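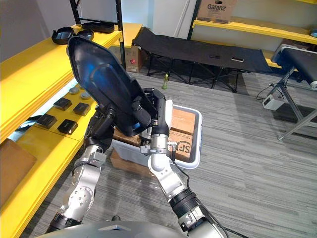

Drumar Community Toy Library: second progress report

Prepared for Shufen Fan, Mirico Fund
2002-12-05

Where we are

The toy library is open, lent out and slightly behind on its paperwork, of which this report is the first instalment. Since April we have made 1,606 loans to families in Drumar and the farms out along the river. The target in our application was 2,000 by the end of the grant year. We expect to get there, provided the summer holidays do what summer holidays usually do to parents.

Membership stands at 700 children. Jiahui Mao went through the register twice to take out the duplicates, including one boy whose grandparents had each signed him up under a different surname.

Cataloguing

Every toy now has a number, a card and a bag for its pieces. The cards were meant to be finished in April and were finished a good deal later. We underestimated jigsaws. Xinyi Wan has assembled all 60 of ours on her dining table and reports that most are complete. The ones that aren't have been marked "nearly" on the card, and they go out as often as the others.

Lending periods were two weeks at the start. We moved to three after it became clear that families from out of town were paying more in petrol than the toys were worth. Late returns dropped straight away, mainly by being redefined.

Opening hours

We applied for funding to open two mornings a week and have managed two mornings and one late afternoon. The late session was Ifeoma Eze's idea, for parents who work, and it is now the busiest of the three. It is also the loudest. The drum kit has been moved to mornings only. 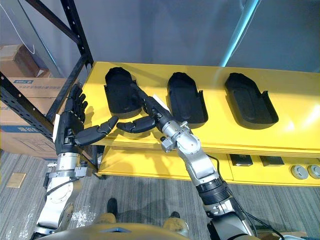
Money

Spending is close to the budget we sent you, with two exceptions. Shelving came in under, thanks to a closing-down sale at Sirko. Batteries came in well over. Our budget line for batteries was written by people who had never owned a talking farmyard — a mistake we won't repeat. We ask your permission to move the shelving savings across to cover it.

The rent at Alen Street is fixed until the end of the grant. Bongani Modise has started talking with the landlord about the year after that, and so far the tone is friendly and the figures are not.

What comes next

A second round of safety checks on anything with wheels. A printed catalogue, if the quote is bearable. We would also like to trial a box service for the two outlying preschools, swapping a mixed box each term, and will send you a costing before we promise them anything.

The next report is due at the end of the grant year. It should be on time.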